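Chore robots

Lakora Household Wiki, last edited October 24, 2020

A chore robot is a machine meant to do the small, boring jobs that people do with their hands, either at home or on a shop floor. I've been keeping this article going for a while now, so you'll have to put up with me saying "I" a lot. The short answer to the question everyone comes here with (can I buy one that tidies up?) is no, but some pieces of the job are getting pretty good!

What counts as a chore

I go by the old Vutville list, which splits chores into floor work, wiping, sorting, folding and loading. Floor work is the one machines already do in plenty of homes, and that's mostly a matter of rolling around and not falling down the stairs. The other 4 all need some kind of hand, and that's where things slow way down.

Shop-floor chores look easier on paper. Parts come in known sizes, the lights stay on, and there's usually somebody close by who can hit the stop button. But a lot of shop work is messier than you'd guess — bins of mixed hardware, odds and ends left on a bench, a part that landed upside down.

Picking things up

This is the section I get the most mail about. Picking up a thing sounds like one step, but a machine has to find it, work out which way it's facing, get its fingers on both sides and squeeze just enough. Small metal parts are a pain because they shine, and a bright spot can fool a camera about where an edge is. Flat ones are worse, with hardly any side to grab.

The Pluvden trial is the one I like to point to, mostly because they wrote down their misses too. They logged 2377 tries at lifting small parts off a covered table, over 6 weeks, and sorted the misses into 5 kinds. The biggest pile was fingers closing too high, and the next was the part skidding off as one finger touched it first. I've done the same thing with a washer and cold hands, so I'm not going to be smug about it.

Soft covers on a table help a bit, as a fingertip can press down into the cloth and get under an edge. They also wrinkle and creep, and then the height the machine had in mind is wrong.

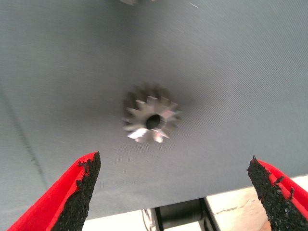
Red fingers with rough black grip pads in both views, plus a toothed metal gear in the first.
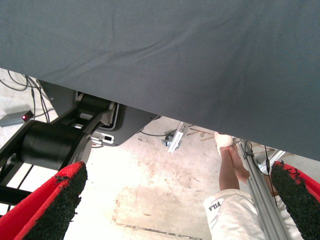

Grip pads deserve their own article and I'll get to it in November if I have the time. The basic trade is that rough ones hold metal nicely but wear down and shed, while smooth ones wipe clean and let things slide. Faulkner, the shop I buy my own bits from, sells both kinds, and I keep changing my mind about which I'd put on a kitchen robot.

Can they do it yet?

For one known part on one known table, I'd say yes, slowly. For a junk drawer, no way. Laundry sits somewhere in between, and I've moved it up and down this page so often that I've stopped giving it a rating. If you've got trial logs you're willing to share, put them on the talk page with the number of tries as well as the wins.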